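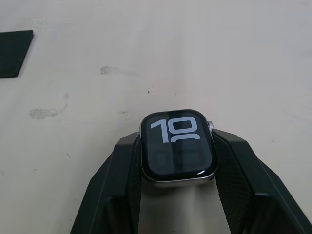

第345期

想十点上床，怎么每次都变成一点

Ljubica Stojanovska 发表于 2022年5月21日

先交代背景。我三十多岁，上班族，单位离家七站地铁，早上六点五十的闹钟。没有小孩，没有夜班，没有时差，也没有任何说得出口的苦衷。我就是睡不早。

计划每天都有：十点洗漱完，十点半关灯。到了十点，我通常坐在沙发上，衣服没换，心里很清楚该起来了。接下来的流程大致是：看一眼手机，给花浇水，想起冰箱里的豆腐可能过期，去看豆腐，豆腐没过期，既然站在厨房里就顺便把灶台擦了，擦完觉得自己今晚表现不错，奖励一集电视剧。片尾曲响起来的时候是一点零几分。

试过的办法：

闹钟提醒睡觉。响了，我按掉，继续坐着。第三天起我在它响之前就提前按掉，说明我对时间的感知完全没有问题。

手机放客厅。放了两晚，第三晚我睡在了客厅。

一个叫 Stuvine 的软件，到点锁屏，想解锁得先抄一段很长的话。我现在打字快多了。

Vunby 的助眠茶，味道像泡过的纸箱。喝完夜里要起来两趟。

同事建议我运动，于是我办了卡，下班去跑步，九点半到家，精神好得能去竞选。

白天的状态就不细说了，上周开会我把客户的名字叫成了另一家客户的名字，两家是对头。周末我会睡到中午，周日晚上就更不困，周一像被人从土里刨出来的。

我查过很多文章，都叫我“规律作息”。这我知道，胖的人也知道要少吃。想问有没有人真的从一点挪回来过，具体是怎么挪的，花了多久。请不要推荐我辞职去乡下。

Velimir Begović 回复

挪回来过，从一点半挪到十点四十，用了差不多两个月，中间塌过一次。下面是具体做法，不怎么体面，但管用。

第一，先别管几点睡，只管几点起。你把力气全用在十点那一头，可困不困这件事当场下命令没有用，躺下去也就是在黑暗里复习自己这辈子说过的蠢话。起床倒是可以下命令的，疼一点而已。你六点五十的闹钟保持不动，周六周日也不动。第一个周末你会恨我，恨完记得别补午觉，真撑不住就下午两点前睡二十分钟，坐着睡，别盖被子，盖了就完了。

第二，往前挪的时候一次挪一点。我是每四五天提前一刻钟。一点到十点半差两个半小时，别想一个晚上走完。我第一次就是这么干的，周一宣布从今天开始十点睡，周三宣布失败，周四买了一个新枕头以示重新开始。枕头没有问题，枕头从来没有问题。

第三，把“准备睡觉”拆到前面去。你写的那一串豆腐和灶台，我看得很亲切。我当时也是，真正难的那一步是从沙发上站起来，牙还没刷，澡还没洗，一想到还有那么多手续就宁可再坐会儿。后来我吃完晚饭就刷牙，八点就换睡衣，到了该睡的时候只剩下走过去躺倒这一个动作。早刷牙还有个附带的效果，懒得再刷一遍，夜宵也省了。

第四，灯。晚饭后把顶灯关了，只留一盏台灯，偏黄的那种。我买过一盏 Dorkance 的落地灯，说明书里列了一大堆模式，我用过两个：开，和暗一点的开。普通台灯完全够，别在这上面花钱。早上反过来，起来先拉窗帘，到阳台上站几分钟，阴天也站。冬天站着很像在等什么人，习惯就好。

第五，跑步改到早上或者午休。九点半到家，浑身发热，洗完澡十点多，这时候让身体安静下来太为难它了。实在只能晚上去，就去散步，走慢点。

咖啡也说一句。你没提，没提的人一般都喝。我给自己定的线是中午十二点，之后只喝水。头三天下午会头疼，别拿一杯“就一小杯”去治它。

塌的那次是七月，出差四天，回来直接回到一点。当时觉得前功尽弃，其实第二次挪比第一次快得多，十来天就回去了。所以塌了就从塌的地方接着挪，别从自责开始，自责很费时间，而且多半发生在凌晨。

最后，躺下半小时还睡不着，就起来，到别的房间坐着，看点没意思的东西。我看的是家里热水器的保修条款，至今不知道第三章写了什么。困了再回去躺。床上别刷手机、别算账、别跟人吵架，在脑子里吵也算。

如果你照着做了一个多月，白天还是困得厉害，或者家里人说你打呼噜打着打着会停一下，那就去医院看看，这个靠早睡解决不了。
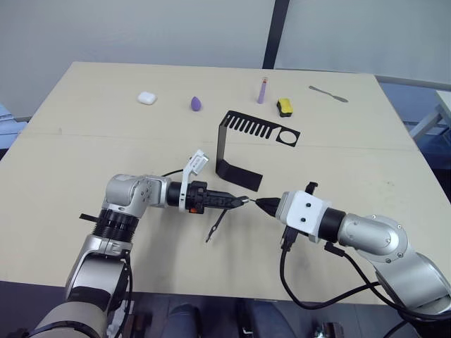 周末要不要也按平时的闹钟起床？

最好和工作日同一个时间起，实在想多睡，推迟一小时为止，补觉放在当天晚上提前上床。

Ding 回复

早点睡就行了。

（补充：被点了好多次“没有帮助”，我解释一下。我的意思是你得先想睡。我看你不是很想睡。你白天十个小时是别人的，晚上这几个小时才是自己的，谁舍得交出去。我以前也这样，后来把喜欢的事情挪了一件到早上，我挪的是拼模型，早起半小时拼，晚上就没那么不甘心。副作用是上班手上有胶水。）

凌晨两点的洗衣机 回复

我不同意楼上关于起床时间的说法。我试过无论多晚睡都六点起，坚持了五十天，哦不，查了一下打卡记录是57天，最后在地铁上站着睡着，坐到终点站，被保洁阿姨叫醒。每个人体质不一样。

我现在的办法是把家里的网关了。路由器插在定时插座上，十点半准时断电。手机流量套餐我故意换成最小的那档，看一集就得心疼。第一个星期我坐在没有网的客厅里，把一本放了好几年的菜谱从头看到尾，学会了腌萝卜。第二个星期开始，断网以后没别的事可干，就去躺着了。

缺点有两个。一是家里要是有别人，务必先商量，我没有商量，我们家那段时间气氛不太好。二是定时插座停过一次电以后会走偏，我有半个月是下午四点断的网，一直以为是运营商的问题，还打电话去投诉过。人家态度很好，派人来看，师傅看了一眼插座，又看了我一眼。

另外那个助眠茶我也喝过，同意是纸箱味，不过我喝出来是装过苹果的纸箱。

Ljubica Stojanovska 回复

谢谢各位。汇总一下我打算做的：周末闹钟不关，晚饭后刷牙，跑步卡转给同事（就是建议我运动的那位，让她自己去）。一次提前一刻钟。

问 Velimir：你说八点换睡衣，那八点半有快递怎么办？

问 Ding：你说我不想睡，这话我想了一晚上。想到一点十分。

Velimir Begović 回复

穿睡衣拿快递。快递员见过的比这多。

读者评论

蓝搪瓷杯：照第三条做了，晚饭后立刻刷牙，然后我妈端来一盘切好的哈密瓜。请问这种情况有没有预案？

半路下车：按我目前的速度，一年提前一分钟，大概能在2062年赶上正常人。到时候我也老了，听说老了自然就起得早，两边一凑正好。

想养鹅：热水器保修条款有用。我们家的写得比较紧张，第五页有个关于水垢的地方没看懂，又爬起来查了半天。建议换成洗碗机的。

Ding：我那条怎么还是“没有帮助”。

蓝搪瓷杯：回 Ding，我给你点了个有帮助，手滑，但不打算撤。

晚班转早班：楼主后来怎么样了？我也是六点五十的闹钟，今天第三天，困得把牙膏挤到了梳子上。

Ljubica Stojanovska：回楼上，目前是十二点一刻。豆腐这次真的过期了。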